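The Clarkuvia Garden Club Newsletter
Stakes, strings and a very good July for peas

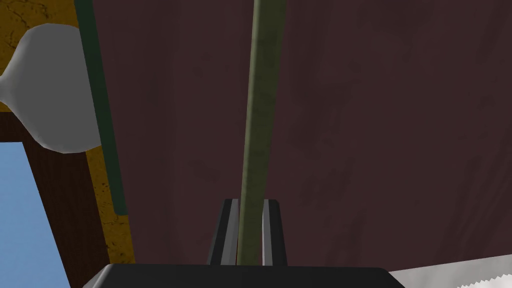 Winter pea night was a ripper

What a turnout! We had the urn on by six and people were still arriving with their coats on well after the talk had started, which meant a bit of shuffling along the benches at the back (thank you to everyone who squeezed up). If you missed it, I've put down as much as I can remember, and a few things I've been trying at home since, because I came away so keen that I was out in the yard with a torch the same night looking at my own sad trellis.

Aino Suominen was our speaker. She has grown climbing peas and beans on the cold side of the hill at Plultmont for 30 years, and she brought a shoebox of seed with her, all in old envelopes with the year pencilled on the front. The oldest was a tall purple-podded pea she got from a neighbour in 1,988 words or less, as she put it, meaning the neighbour wrote her a very long letter of growing instructions and she has kept every page of it. She read us some. It was wonderful, particularly the part about sparrows.

Put the support in first

Aino's main message was to get your supports in before you sow. I have always done it the other way round, waiting until the plants flop over and then stabbing about among the roots. She pushes hers in while the soil is bare, a good hand's length deep, and then waters the bed so the ground settles in around them. In her windy spot she goes deeper again. Give the stake a wobble a day later and if it moves, firm it in with your heel.

She's not fussy about what the stakes are made of. Bamboo is fine for a few seasons, hazel prunings are lovely if you can get them, and she has a bundle of old metal rods that have outlasted two sheds. What she does mind about is thickness. Pea tendrils are tiny and they want something thin to curl around, so a fat timber post is no use to them on its own. Run string or netting between your posts and they'll be off up it in no time. Beans are different, as the whole stem does the winding and they'll happily go up something as thick as a broom handle.

Brush, the old way

I'd never tried pea brush before and now I'm a complete convert. You save the twiggy ends from your winter pruning, poke them in along the row, and let the peas scramble through. It looks like a bird's nest for the first few weeks and then one morning it's all green and you can't see a twig. My lot came from the apple tree by the tank. Strip off any leaves and leave the sticks to dry out in the shed first, or you may find you've planted a row of willows (Aino has done this, and says one of them is now taller than her house).

At the end of the season the whole thing can be pulled up together. The thin stuff goes through the mulcher, vines and all, and anything still sturdy gets saved for next year.

Sowing in the cold

There was a lot of talk about whether to soak. Aino doesn't. She finds that soaked seed rots in our heavy soil if there's a wet week, and she'd sooner sow dry into damp ground and leave it alone until the shoots are up. Several of our members do soak overnight and swear by it, so I'm running both in the same bed this year, with Drorkau (a dwarf, very sweet, good for pots) on one side and Nartey on the other. Yes, I know that's two different peas and not a fair test. I only had the two packets!

Whichever way you go, plant them as deep as your first knuckle and a bit closer than the packet tells you. Mice will take their share. Aino lays prickly clippings along the row until the shoots are through, and holly is her favourite for it.

Go easy on the manure. Peas make a lot of their own nitrogen, and in rich ground you'll get a jungle of leaf and hardly a flower. A bit of old compost from last autumn is plenty.

Tying in

Soft ties only, please, and always in a loose figure eight, with the cross between the stem and the stake. Strips of old T-shirt are perfect and they don't cut in when it blows. Aino ties new growth in every Monday, with a cup of tea in the other hand, and she reckons it's the nicest job in the garden. Having now tried it, I agree completely, though I did put the tea down.

Pick often once they start. A pod left to go hard tells the plant its work is done, and you'll lose flowers further up. If you want to save seed, choose one strong plant at the end of the row, mark it with a bit of wool and leave every pod on it until they rattle.

Seed to share

Aino very kindly left us 9 envelopes of the purple-podded pea. They're in the biscuit tin in the library cupboard, and there are 3 seeds in each, so please only take one envelope per household. Grow them, eat none of them (I'm sorry, I know) and bring some seed back in summer so there's enough for everybody next year.

Next month's meeting

We'll be on to pruning currants and gooseberries, at the hall, seven o'clock, and it's hands-on, so bring secateurs and gloves you don't mind snagging. Supper is bring a plate as usual. If you have spare prunings fit for pea brush, tie them in bundles and leave them beside the side door before the meeting. I'll take whatever is left over!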